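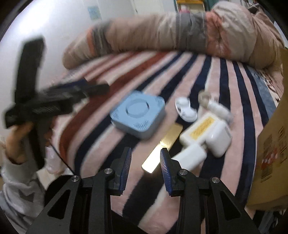
Bedroom 3, striped blanket on the bed, small items still to be sorted

Astside house – room turnover meeting, Thursday, 4:30 pm, downstairs kitchen

Present: Niamh Moynihan (chair), Deming Su, Müzeyyen Akyol, Junhao Hao (from 4:50)
Apologies: Eun-seong Koo
Notes: Deming

1. Last minutes
Agreed. One fix – the spare key is with Müzeyyen, not Junhao.

2. Bedroom 3
Main item. Room needed for the new tenant at the start of April. Bed is being used as the sorting spot, fine for now, but everything has to be off it by Sunday night so the bedding can be washed.
Blanket – pink, navy and maroon stripes. Niamh thought it belonged to the house, Müzeyyen says it came with the last tenant. Deming to check the inventory sheet. If house property it stays on the bed. Cold wash, no dryer, it's a fuzzy one and the last fuzzy one came out like felt.
Small stuff on the bed:
– light blue square plastic thing with the raised ring on top. Router? Speaker? No one at the table sure. Müzeyyen to ask Eun-seong before it goes in any box.
– little white oval case, two round caps, looks like a contact lens case. Niamh to message last tenant. Bin it if no answer in a week.
– rest to go in one clear bag, room number on the bag. Not the hallway shelf please.

3. Boxes
Kudow quoted 43 dollars for a pack of flat boxes, delivered. Junhao (just in) says too many for one room. Niamh – we have two more rooms turning over in summer, buy the pack. Agreed. Deming orders, keeps reciept.
Tape: there is tape. Drawer under the microwave.

4. Storage unit
Ding want 131 a month from next month, small unit. Long talk. Müzeyyen against, half of what's in there is broken chairs. Junhao wants his bike rack kept. Decision put off to next meeting, everyone to look at what they have in there first.

5. Mattress
Bedroom 3 mattress sags on the window side. Vanidum price for a new double is 469 incl. taking the old one away. Niamh ok with it if house fund covers. Deming – it does, just. Müzeyyen asked can we flip it first and see. Will flip Sunday when the bed is stripped, decide after.

6. AOB
Laundry room light flickering again. Junhao has a bulb.
Shoes on the stairs – see last minutes, and the ones before.
Someone's rice cooker is on top of the fridge, claim it or it goes in the donation box.

Actions
Deming – inventory sheet, boxes from Kudow
Müzeyyen – ask Eun-seong re blue thing
Niamh – message last tenant re case and blanket
Junhao – bulb, help flip matress Sunday
All – look in storage unit before next meeting

Closed 5:25. Next one same time, same kitchen, two weeks.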